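Moving 192 jars by bus and train, is it possible?

ivone_rocha
Posts: 30

Good evening to all. I make fruit preserves at home and in March I must bring my jars to the market in Ralcombe. I do not have a car. Until now I sold only to neighbors, so transport was never my problem. A small courier, Vutumby, gave me a price, but it is almost the same as what I would earn from the first box. So I am thinking to take the train, in 3 trips, with a hand cart.

My question is about packing. Should the jars stand upright or can they lie on the side? And what do you put between them? I have tried newspaper, but the ink stays on the labels and it looks bad.

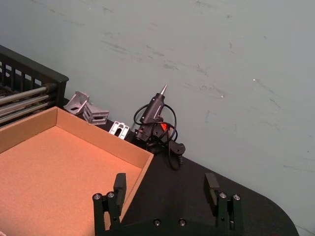
I should say also that the lids are the simple screw type, and I fill the jars almost to the top. The station has stairs and the elevator is often closed, so I cannot make the boxes too heavy.

sgoel_bhupendra
Upright, always. If a jar lies on its side, the jam touches the lid for the whole trip, and a weak seal will leak. For between them, cut strips of cardboard and make a grid. It costs nothing.

MavisH
I disagree about the grid. I spent a whole evening cutting strips and they bent at the first bump. Old tea towels are better, and you can use them later to cover the market table.

sgoel_bhupendra
Tea towels for 192 jars? How many towels do you own, Mavis?

MavisH
Enough! You only need one folded through each row.

s.sorrentino
Sorry, but I think you are both answering the smaller question. Why bring everything? On a first market day I sold 30 jars of honey and carried the rest home up those same stairs. Take 2 boxes and see how it goes.

ivone_rocha
Thank you Sandro, I did not think of this. But the stall costs the same if I bring few or many, and I am afraid to have an empty table at noon.

s.sorrentino
Then put the jars far apart. People do not mind.

4 shares | 3 comments

Comments

Manuela Farina: For the labels, wrap each jar in plain baking paper. My sister does this with her sauces.

Tomo: Ask at Mazza, the bakery near the station. They let me leave one box there while I went back for the other.

Manuela Farina: Do they open before 7?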